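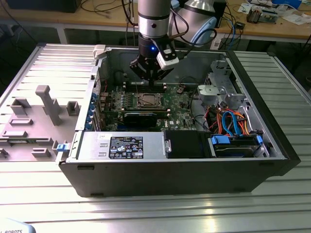

May 28, 2019

The memory slots, first full day

I came to the lab early because I wanted two quiet hours before the others needed the bench. The Dell tower was already lying on its side where I left it, with the side panel next to it, and I only had to start the arm and load the program for recording. We call this part of the project Femow. Before today I had only done the easy things with it, like touching the case and going away again. Today was the memory.

The plan from Zidville says 500 examples for this task, all with the same arm but with different starting points. I made 40 before lunch. It is less than I hoped. Each one is short, but after each one I must bring the arm back, check that the recording was saved, and write one line in the table. The writing takes almost the same time as the movement. I tried to write the lines later, for several examples together, and I made a mistake with the order, so I went back to the slow way.

What I learned about the movement: I must come down to the slots slowly and stop above them before I do anything else. When I come down in one motion, my hand corrects at the end, and this small correction goes into the data. I think the system will then learn to be nervous like me. I repeated the stop many times until it felt natural. The distance of the stop is not always the same, and I decided to leave it so. If it is always the same, we teach only one height.

The thin black cable over the board was a question for me. In the morning I wanted to push it away, since it is close to where I work. Then I remembered what we wrote in the first meeting in Grilldale, that the computers people bring for recycling have cables in all places and nobody will prepare them for the robot. I left it. I touched it two times with the gripper, and both times I kept the example and marked it in the table with the word "contact." I am not sure that this is the correct word. Maybe "touch" is better. I must ask which one the program for sorting expects.

After lunch the gripper did not answer. The arm moved but the fingers stayed as they were. I looked for the reason in the program for a long time and it was only the connection, which I had to close and open again. I lost nearly the whole hour. I wrote the steps on a paper and put it on the wall, so next time it will be five minutes.

In the afternoon I did the failed examples. This is the part I find strange. For all my studies I learned to make a thing well, and now I must make it badly on purpose, but in a believable way. I go a little too far to the left, I notice, I come back. The first ones were like theater. When I watched them again I could see that I knew from the beginning that I would miss. The better ones were the real mistakes from when I was tired, so I looked for those in the morning recordings and marked them too.

Eren, our program for checking the recordings, refused 2 of my files. One had no sound from the start signal, and the other was too short. I deleted both and made them again.

I thought also about the order of the tasks. The list says memory, then the hard drive, then the power supply. The drive sits on blue rails, and I believe the rails will be easier for the gripper than the small clips of the memory. I would prefer to do the drive tomorrow, while I am still learning, and return to the memory when my hands are better. But the people who train the model want the first 200 of memory this week, so I will continue.

My shoulder hurts from sitting turned to one side. I should move the chair nearer to the bench and put the screen lower.

For tomorrow: ask about "contact" or "touch." Change the starting points, too many of mine are from the right. Charge the headset. Bring the long screwdriver back to the other room.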